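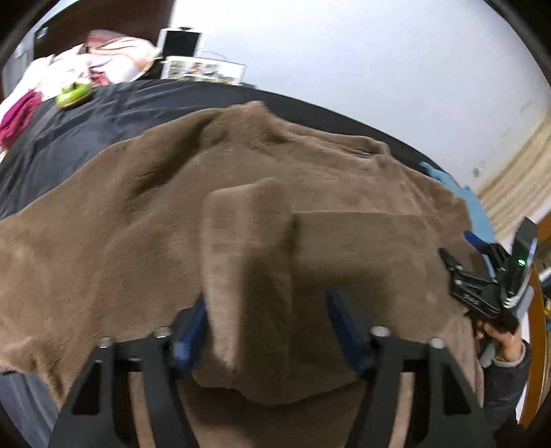

Re: [household-linens] Folding big plush blankets alone, on the bed
From: Leif Sveinbjörnsson
To: household-linens list
Date: 2026-10-14

Elínborg Arnardóttir wrote:

> I've been meaning to answer the question about the heavy plush
> ones. I do it on the bed every morning and it takes me 41 seconds,
> I timed it. Spread it out, pinch it in the middle, lift, let the
> sides fall in, then bring the ends together. The fabric finds its
> own fold line. No second person, no floor, no chin. After that it
> goes in thirds and stands upright on the shelf like a book.
> Once you've done it this way you will never go back to corners.
>
> It works on any size. The thicker the better, in fact, as the
> weight does the work for you.

Elínborg, I read this twice and then went and tried it, so please take what follows as coming from somebody who gave it a fair go. I don't believe the part about the fabric finding its own fold line. Mine found several.

For the record, mine is a brown plush one, the Odwood, bought in January when the old wool one finally went to the dog. Short pile, very soft, and it shades light or dark depending on which way you last brushed it with your hand. That makes it miserable to fold by eye, because a streak in the pile looks just like a crease until you touch it. The sheet underneath is charcoal, and I'll grant you that helps. You can at least tell where the blanket stops.

So, pinch in the middle and lift. I got a nice tall ridge, no complaints there. Then the sides are supposed to fall in. One side did. The other side stayed where it was and bunched up into long skinny wrinkles, and when I pulled on those the hem came around in a curve and lay down on top of the layer below it. At that point I had a blanket with a tent in the middle and a hem going somewhere of its own. I did it four more times. The best attempt gave me something you could call a half, if you weren't standing on the side of the bed where it stuck out.

My guess is that pinching in the middle works on cotton, or on a thin fleece that slides. Plush doesn't slide on itself. It grabs. You can lay one layer on another and then try to shift the top one over an inch, and the bottom one comes too. "The weight does the work for you" is the bit I'd argue with hardest. The weight does plenty of work, but it all goes straight down.

Also, where is the middle? I'm serious. Grethe asked this back when we were on duvets and it got skipped over. On a blanket 62 inches across I can find the middle of the hem by bringing two corners together. Out in the center of the thing, with the edges rumpled up at both sides, I'm guessing. If the pinch is off by a hand's width then the fold is off by twice that, and no amount of patting is going to fix it.

What I went back to, dull as it is:

Get it flat first. All of it, right out to the hems, including the rolled-up part at the far side that everybody pretends isn't there. I walk around the bed. Yes, it's a walk.

Then take one long hem by both corners and carry it over to the other long hem. Don't drag it. Lift it clear, hold it over, put it down. If it lands crooked, pick it up and do it again, and don't try to slide it into place for the reasons above.

Smooth from the fold out toward the hems with your forearm. If you go the other way you push a wave of loose fabric into the fold and end up with a fat roll there.

Same again the short way. By now it's thick and it'll want to spring open. I put a knee on it.

With the Odwood that comes to about three minutes, and I'm not going to pretend I've got it under one. Rodrigo said off-list that his wife does hers in "no time", and when I asked how much time that was he didn't write back.

On thirds and standing it up like a book: I tried that too, using the corner-folded one so it had every chance. It stood until I took my hand away. Then it leaned on the towels and the towels went over. Maybe your shelves are narrower than mine. Mine are 47 inches wide with nothing in between, and if the trick only works when the blanket is jammed in so tight it couldn't fall if it wanted to, then I'd say the shelf deserves the credit. Þröstur uses those wire dividers from Stirnlow, and I would like to hear from him whether they hold up a plush one or just bend.

Two things I'd want to know before I try the middle pinch again:

1. What is your blanket made of, and how thick is the pile? If it's the Bergmann fleece you mentioned in the spring, that's a different animal and I take back half of this.

2. Does the 41 seconds start with the blanket already flat? Because if so I've got a faster method too. Mine starts with the blanket already folded.

I'm not saying it can't be done. I'd just like somebody other than Elínborg to do it, with a heavy one, on an ordinary bed, starting from how it looks when you've slept under it. Grethe, you have that big gray thing from Iluvitz. Would you have a go and tell us how it came out, including the first attempt and not just the good one?

And can we please not have the vinegar rinse discussion again in this thread. It softens the pile or it doesn't, but it has no bearing on which corner goes where.

Leif

3 replies | 0 shares
Contact the list owner | Copyright remains with the individual posters | Back to top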